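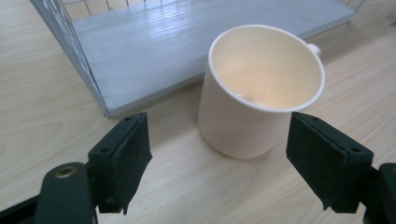

If the meter gives the same reading at both desks, one student wrote after the last session, then the complaint about the second desk must come from the person and can't come from the lighting.

The conclusion does not follow. A meter laid flat on the desk records illuminance, the light arriving at the surface. The eye responds to luminance, the light leaving the surface in the direction of the observer. Two desks can agree on the first quantity and differ widely on the second.

Unit 4. Reflected light at the working plane

4.1 Terms

Illuminance (E) is given in lux. Luminance (L) is given in candela per square metre. For a perfectly matt surface the two are linked by the reflectance (r):

L = r x E / pi

With E = 300 lux and r = 0.6, L is 57 cd/m2. A matt surface has this value from every viewing angle. Moving the chair changes nothing.

Few real surfaces are perfectly matt. Varnish, glaze, coated paper and most plastics add a second part, reflected at the outer skin of the material. This part obeys the mirror rule: angle in equals angle out. It depends on the luminance of whatever is being mirrored, and E does not appear in it at all.

4.2 Mixed reflection

Between matt and mirror lies the usual case, in which the skin reflection is spread over a range of angles. The observer then sees a soft-edged patch where a lamp or window would otherwise be seen as a clear image. The smoother the finish, the narrower and brighter the patch.

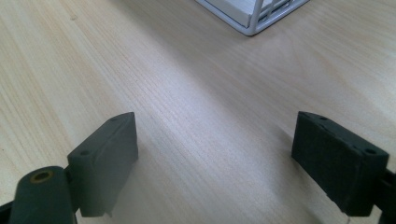 Fig. 2. Broad band of reflected light on a pale wooden tabletop. Note the loss of visible grain.

Loss of detail inside the patch is called veiling reflection. The added light falls on dark and light parts of the pattern alike. The difference between them stays the same, but the ratio falls, and contrast is judged by ratio.

Worked case. A ceiling panel of luminance 3000 cd/m2 is mirrored in a varnished desk. Take the skin reflectance as 0.04 and ignore spreading. The added luminance is 0.04 x 3000 = 120 cd/m2. The matt part from 4.1 was 57 cd/m2, so the surface inside the patch is at 177 cd/m2, over three times its surroundings. Spreading lowers this figure and widens the patch.

4.3 Position of the patch

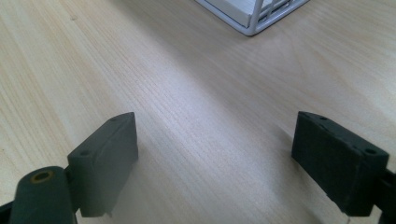 The patch belongs to the geometry of source, surface and eye together. It has no fixed place on the desk and moves when the observer moves. For this reason a sketch plan showing "the glare spot" is of no use unless the eye position is marked on it. In Fig. 3 the sheen lies over the central part of the tabletop, and the white rack stands further back. An observer seated elsewhere would have to be given a separate sketch, even with the same lamps. Survey sheets should therefore record eye height, distance from the near edge, and direction of view, in that order.

4.4 Remedies

Remedies are tried in order of cost. First, turn or shift the desk so that the mirror angle points at a dark part of the ceiling. Second, shade the source or lower its luminance while keeping its total output - a larger panel does this. Third, change the surface finish.

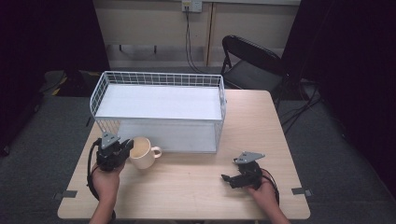

The third remedy is often chosen first, usually by people who have bought desk mats before. A mat removes the patch only over its own area. Screens, printed sheets and glazed objects placed on it keep their own skin reflections.

Dimming is not on the list. It lowers the matt part and the veiling part together and leaves the contrast ratio where it was.

4.5 Set work

The Dresen reading room was measured at 262 lux on the desk, with varnished tops and r = 0.6. Find L for the matt part. Then find the source luminance at which the veiling part equals the matt part, using the skin reflectance from 4.2. State which of the remedies you would try first and what further reading you would need before trying it.

Sheets to be handed in on the usual form, revised 7/15/18. Earlier versions have no column for eye height.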